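01/08/2023 - Stumden cell, gripper service

Wubit and I took the arm out of the queue after lunch. Fiifi had noted on Friday that the left finger was closing late, so we started there.

Backed off the finger screws, cleaned the seats, put them back with a drop of the weak threadlocker. Both yellow fingers are from the last print run. Layer lines still look sound around the windows, no cracks that I could find with the loupe. Genivaldo wants the next pair printed at 80 percent infill. Fine by me, but then the closing force has to be set again.

Rail: wiped down, two bolts nipped up. Left the motor alone.

Cables: the pink one to the camera was pulling on its connector at full wrist roll. Gave it more slack behind the black block and ran the wrist end to end 20 times. No dropouts in the log. Red and black pair by the rail is still only bundled, needs a proper clip. Akua has some in the Koto drawer.

Camera: lenses cleaned, bracket checked for play. Did not touch the calibration. If the pick offset has moved by more than around 10 pixels tomorrow, redo it before blaming the fingers.

Open and close test, 12 cycles, left finger now arrives with the right one.

To do
- clip for red/black pair
- ask Salamatu where the spare bracket went
- copy the new finger file to the Semwal folder

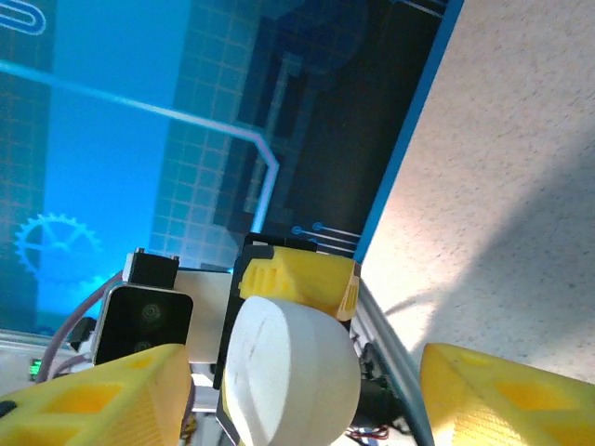
Gripper from the wrist camera, fingers apart, rail on the right.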